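Medrano Floor Robot: Setup and Care FAQ

Last updated Nov 23, 2021

We get a lot of messages about Medrano, the wheeled helper we look after at the Lindimbridge workshop, and we love getting them! These are the questions that keep turning up. If yours isn't covered, use the form at the bottom of the site.

How long does setup take in a new room?

Allow an hour the first time. Most of it goes on the map: you push Medrano slowly along the walls, then up and down the middle, and finish where you began so the two ends of the map join up. After that it's a quick lap and you're away. If the furniture has moved a lot, start a fresh map. Patching an old one is fiddly and you'll spend longer on it.

Do I need to clear the room first?

No, and please don't! Set the tables and chairs where they'll be on the day, put up the decorations, then map. A room mapped bare and filled afterwards will have Medrano stopping every few steps to think.

Which things give it trouble?

Polished floors are the big one. The low scanner handles matte vinyl and carpet beautifully, but a dark, glossy floor throws the ceiling lights back at it and it can read a bright spot as an obstacle. Then there are slatted chairs, where part of the beam goes straight through the gaps, and pull-up banners, with that low metal base sitting well forward of where you'd expect it. Table corners are worth a look too: the legs show up on the map but the top doesn't, so draw a keep-out box round the whole table by hand.

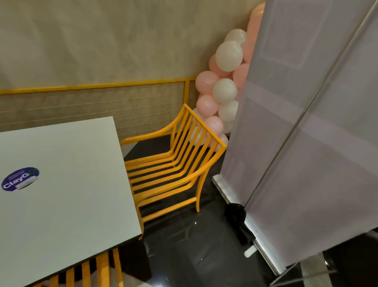 One reader wrote in to say the keep-out box worked a treat at the Clinbridge hall, but only once she'd drawn it with the chairs pulled out. With them pushed in, the route went so close to the backs that Medrano stopped dead whenever someone sat down. She now draws every box with the room looking as untidy as it's going to get.

We've taken that straight into our own routine. Thank you!

What clearance should I leave?

We set 300 mm on each side of the body. You can go tighter in the settings, but it'll creep through gaps and you'll be there all day.

How do I clean the head camera?

Microfibre cloth, dry, small circles from the centre out. Do it before every session. If there's a greasy thumbprint (there's always a greasy thumbprint), one drop of lens fluid on the cloth and never on the glass. The scanner window lower down gets the same treatment.

How often do the wheels need doing?

Every 100 hours of driving. Tip the base onto the padded stand, pop the covers and pull out whatever has wound itself round the axles. Hair, thread and balloon ribbon are the usual finds, and ribbon is a shocker to get out once it's melted on. Spin each wheel by hand afterwards. It should turn freely and make no noise at all.

The neck has started clicking. Is that serious?

Usually it's the tilt bracket working loose. Power down, take off the collar and nip up the two bolts underneath, then run the neck calibration from the menu. If it still clicks, send us a recording of the sound. We fixed one in October that was only a cable tie catching on the collar!

What about the battery?

Charge to full the night before and pack the charger anyway. Packs older than 18 months get a capacity test when they come in. For long storage, leave them half charged in a cool cupboard.

Can I get parts locally?

Wheels, covers and collars are kept at the Mestthorpe depot and can be picked up there. Scanners and neck brackets come from us at Lindimbridge, and we'll need the serial number from the plate inside the rear door.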